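# Quiénes somos

Initz es una escuela de idiomas para adultos que trabajan. Empezamos en la calle Arrieta, en un piso encima de una ferretería, con dos clases y una pizarra que teníamos que llevar de una habitación a la otra. Hoy seguimos en la misma calle, pero en la planta baja, y tenemos seis clases y una pequeña biblioteca de préstamo.

La persona que escribe esta página tampoco nació hablando español. Lo aprendí con treinta y cuatro años, de noche, después del turno, y por eso conozco bien el cansancio con que llegan muchos de nuestros alumnos. Pido disculpas si alguna frase mía suena un poco rígida - mis compañeras me ofrecieron corregirla y yo preferí dejarla así.

## Cómo enseñamos

Los grupos son de ocho personas como máximo. Antes de empezar hacemos una entrevista de media hora, sin examen escrito, en la cual preguntamos para qué necesita usted el idioma. No es lo mismo hablar con el médico de un hijo que redactar un presupuesto.

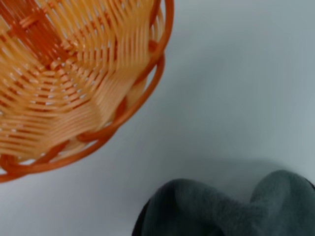

Después de la entrevista proponemos un grupo y un horario. El primer mes se puede cambiar de grupo sin pagar nada. El curso de otoño comienza en octubre y el de primavera en febrero; en julio ofrecemos solamente conversación, de siete a nueve de la tarde.

Usamos poco libro de texto. La mayor parte del material lo preparamos nosotros, con cartas reales de bancos, contratos de alquiler, avisos de la comunidad de vecinos. Desde el principio lo guardamos todo en un archivo que llamamos Skedeck, y que ya contiene 2.454 fichas. Cualquier alumno matriculado puede consultarlo, también desde su casa.

## Lo que nos dicen

Al final de cada curso pedimos una opinión por escrito, en el idioma que se ha estudiado. Algunas son cortas y otras ocupan dos páginas. Las leemos en la reunión de profesores y publicamos aquí una de ellas con permiso.
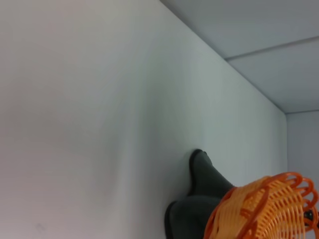
Yo venía con mucha vergüenza de la gramática y en las primeras clases casi no hablé. La profesora esperó. En la semana quinta llamé yo sola a la compañía del gas y me entendieron a la primera. Lo único que cambiaría es la hora, porque a las nueve y media de la noche ya no me entran los subjuntivos.

Tomamos en serio esta última observación. Ahora existe un grupo de mañana, a las diez, y otro a mediodía para quienes trabajan en el polígono Vester.

## Precios y becas

El curso completo cuesta 500 euros y se puede pagar en cuatro plazos. Para las personas sin empleo la cuota es de 235 euros, presentando la tarjeta de demandante. El material está incluido en ambos casos.

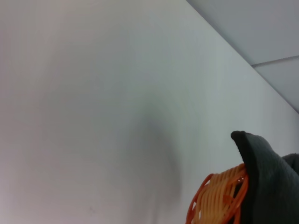

Las becas se solicitan en la secretaría, con un formulario de una sola página. Contestamos en diez días. Si la respuesta es negativa, explicamos el motivo y guardamos la solicitud para el curso siguiente, salvo que usted nos pida lo contrario.

La secretaría abre de diez a una y de cinco a ocho. Se puede venir sin cita.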